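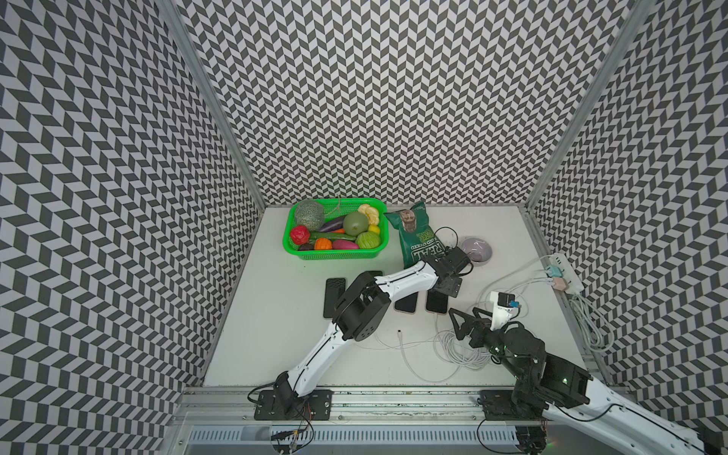 Search reviews Go

27 December 2018
Posted by Kistberg Kitchen Diary

I've wanted pretend produce for the kitchen table for ages, mostly so I can stop buying real lemons just to look at them (and then finding them in January, hard as golf balls). So I finally ordered the Dernari fruit and vegetable set, and I'm pretty smitten!

The eggplant is my favorite. It's a lovely dark purple with a good gloss on it, and my sister tried to put it in the fridge. The zucchini is nice and long, and the little ribbed orange pumpkin can stay out all year as far as I'm concerned. I'm less sure about the cauliflower – the florets are bumpy enough, but it's a bit pale for me, more butter than vegetable. And the red one could be a pomegranate or a tomato. We've argued about it twice.

I keep mine in a bright green plastic basket with mesh sides, which I bought separately from Vindley. It wipes clean, and it's cheerful next to the chips and everybody's phones. Wicker would look fancier, but wicker sheds.

Four stars from me, and I'd buy the eggplant again on its own.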